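Third post on the utensil sorting set. The previous two covered mounting and clock sync, so I will skip both. This one is about what we kept, what we threw out, and why the number went down after it had been going up for a month.

At the end of August the Kistero folder held 893 recordings. It now holds 618 that I would train on. The rest are still on disk, tagged by reason, and I may go back to some of them.

## The task

One caddy, one round table, chopsticks and spoons. An operator with a hand-held gripper picks up one utensil, carries it, and either puts it in the caddy or takes it out and sets it down on the table. Two operators can work at the same table, each with their own gripper. Every episode is one utensil and one move. If the operator drops it and picks it up again, that stays in as long as the second grasp is clean, and the drop gets its own label.

Utensils are annoying for a few specific reasons:

- A chopstick is thin enough that a small error in finger position puts it outside the pads.
- A spoon handle rotates in the grasp when the bowl is heavier than the handle.
- Things lying flat on the cloth need a low approach, and the fingertips touch the table before the jaws close.
- In the caddy, utensils cross. Pulling one moves the others.

The last one accounts for most of the discarded data. I was labeling the target by its starting position, and when a neighbor shifted, the label pointed at the wrong stick for the rest of the episode.

## What got removed

The Mousavi script does the first pass. It looks at jaw width over time and flags any episode where the width never settles. It's a crude check and it has a blind spot: a chopstick is so thin that a held one and a missed one give nearly the same reading. For those I watched the video. That took most of a Thursday and I don't recommend doing it in one sitting.

Second pass was length. Anything over 45 seconds went out. Long episodes were almost always an operator pausing to decide where to go, and a policy trained on pauses learns to pause. I had seen this in the Skikier runs last year and should have set the limit on day one.

Third pass was pose tracking. Plain tile walls are poor for it. A busy kitchen is much better, with shelves, bottles, a sink and a patterned cloth all giving the tracker something to hold on to. Loss rate in the kitchen sessions was low enough that I stopped checking every file and went to spot checks.

Views from the grippers during the kitchen sessions:

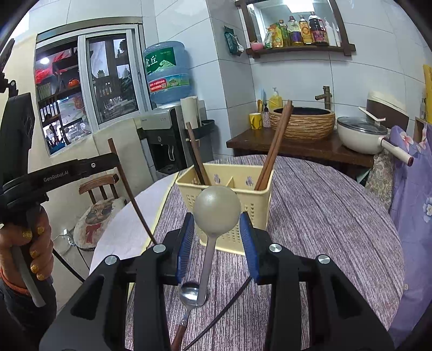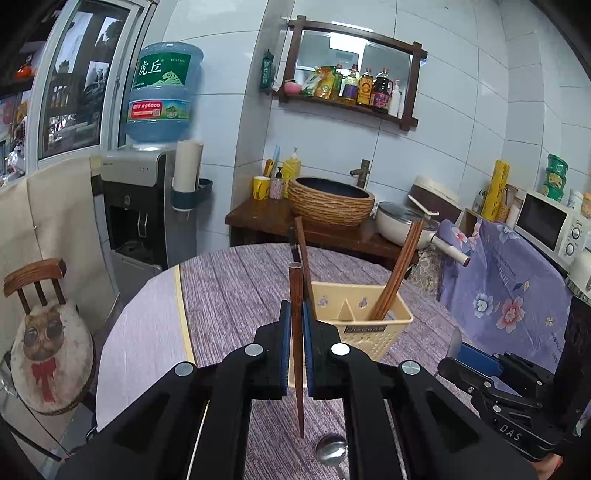
## Two grippers at one table

The second operator shows up in the view a lot. I went back and forth on masking the other hand and decided to leave it alone. The Merkuma loader can mask by region, but the region moves with the camera and the mask ended up covering the target utensil too often. My guess is that a model trained with another gripper drifting through the view will be less bothered by clutter in general. I have no result to back this up yet.

What did need fixing was the naming. Both devices wrote to folders with the same prefix, and for one session the left and right streams were swapped. Caught it because the trigger signal closed while the jaws in the video were open. There is now a check at import that compares the two and refuses the file if they disagree.

## Next

The spoons are underrepresented. I want at least 100 more spoon episodes before the next training run, half of them starting flat on the table. The split also needs redoing: the current one is random by episode, so the same table setup ends up in both train and test. It should be by session.

Still open: whether to keep the drop-and-regrasp episodes in the main set or train on them separately. I'm running it both ways and will post the curves when they finish.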